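Repair talk — notes for the library evening

Slide 1. Say hello, then straight in. I love this subject! Ask for hands up: who has thrown out a kettle in the last year? Wait for the laughs.

Slide 2. Plastic parts are easier to mend than people fear — brackets, plates, clips, all of it. Tell the Hokell radio story (keep it under 2 minutes).
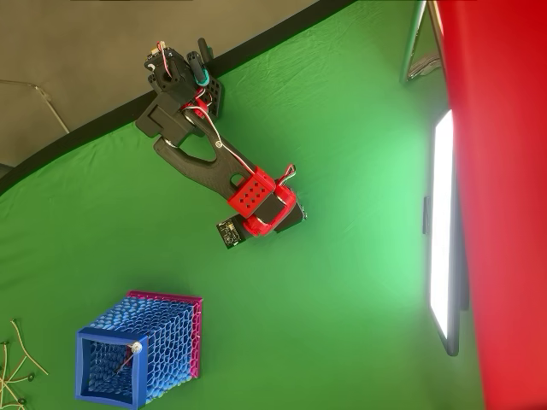 Black printed plates, with white and red wires along the arm.

Slide 3. Our log has 3,927 repairs in it. Hinges come first, then switches, then flex. Read out the Maes toaster entry in full, it's wonderful. Pass round the snapped Grullent catch and let people bend it.

Slide 4. Which glue? Slow down here, they'll want to write it down. Clean, roughen, clamp, leave overnight.

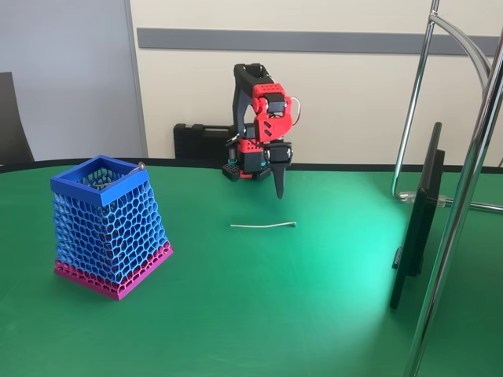

Naledi Coetzee wrote after the October talk that she would have liked far more on glue and less on toasters, and that clamping was the part she kept getting wrong. So do the peg trick live, twice if they're keen.

Slide 5. Questions. Leave the sign-up sheet by the door — 40 places on the Saturday course.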